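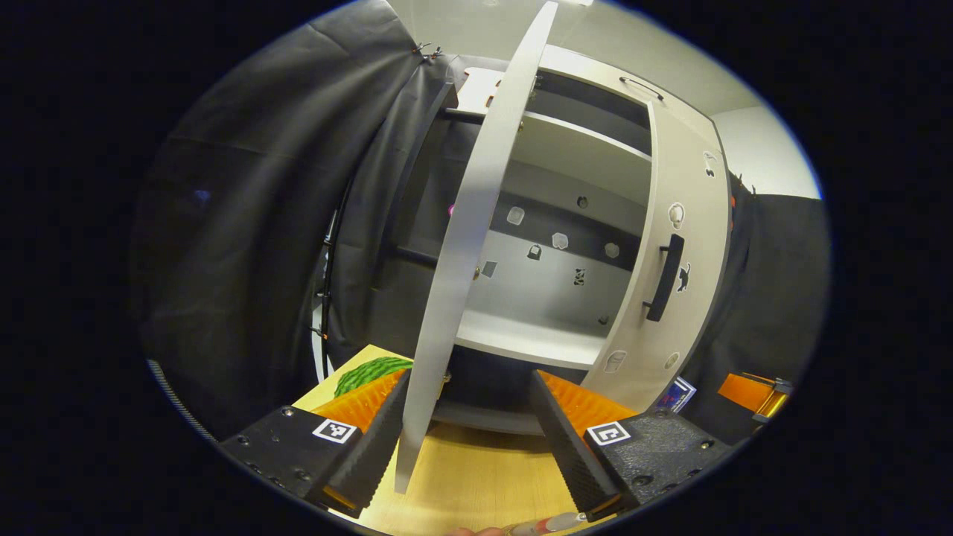 Words: Melina Gavalas, workshop side. Page last touched Jan 28, 2020

About us, and about the cabinet cell

Sustell is a small firm. We set up and look after hand-held grippers and the benches they get used on. Started in Jirville, still in Jirville, same stairs, worse kettle. Most of the page is about one cell because it's the one visitors ask for, and the one we've spent most of our evenings on.

Who does what. Michalis Christodoulou builds the cells and keeps the spares. Styliani Sotiropoulos does the tracking side, markers, lenses, all the maths. Iason Alexiou runs sessions. I do pads, screws, paperwork and this page, so blame me for the spelling.

The cell. White cabinet, two doors, two shelves, on a light wooden tabletop. Dark grey curtain behind it. Stickers on the doors and on the back wall inside, all sorts, cat, padlock, a cup. Plain white doors give the tracking very little to hold on to and the stickers help a lot. If you come to visit please don't peel them. We move one, the map is wrong, Styliani has to do it again.

Setting up, short version.

Cabinet first, square to the table. Both doors through the full swing, by hand, slowly. Listen for the hinge. Curtain clipped up before anything else gets switched on. Then lights. Then the map, walk the gripper round, high and low, and get right up to the handle. Only then do we put things on the table.

Grippers after that. Check every screw on the finger blocks with the short driver, no power tools, we have stripped enough threads. Pads pressed flat along the whole inner face. Close the fingers on a strip of paper and pull. If it slides out at one end the pad's gone on crooked, take it off and start over.

Markers are where most faults come from. There's one on each finger and the camera reads the opening from the pair of them. Greasy thumb across one and your widths go to nonsense. Wipe with a dry cloth, never the spray. Corner lifting? Replace it, don't glue it. Michalis keeps a drawer of them, cut and ready.
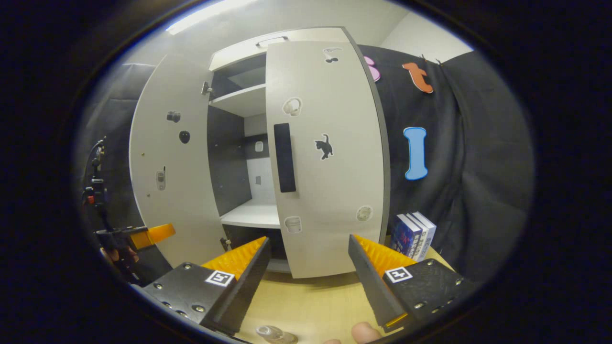 Cables next. Leave slack at the camera mount, then a bit more than you think. A tight cable pulls the mount round by a hair and you won't spot it till the end of the day, when the whole lot has to be thrown out. We lost 2,206 takes that way in May. All down to one cable tie. It is still a sore subject with Iason.

Door work is hard on the pads. The ridges wear at the tip first, from hooking the handle, so we swap them left to right halfway through and bin them after that. Fasberg supply the orange sheet and we cut it ourselves. We did try a softer one from Goh for 3 weeks. Lovely grip, tore at the screw holes, went back to the old stuff.

Repairs. Send us the whole gripper, not just the fingers. We need to see how they close. Usual turnaround is 4 working days, 2 if it's only pads and markers. Put a note in the box saying what it was doing when it went wrong, "broken" is no use to us. Dionysis Katsaros books them in and will ring you if the note is missing, and he will go on a bit.

We also do set-up days at your place. You supply a table that doesnt wobble, a wall we can hang a curtain on and somebody who'll be using the thing afterwards. We bring the rest. Cabinets we'd rather build up on site, the doors never travel well and we've had one arrive with a bent hinge.

Visits by arrangement, mornings are best. Ring the bottom bell, the top one has never worked. Parking round the back by the bins, not in front of the bakery please, they have been very pateint with us.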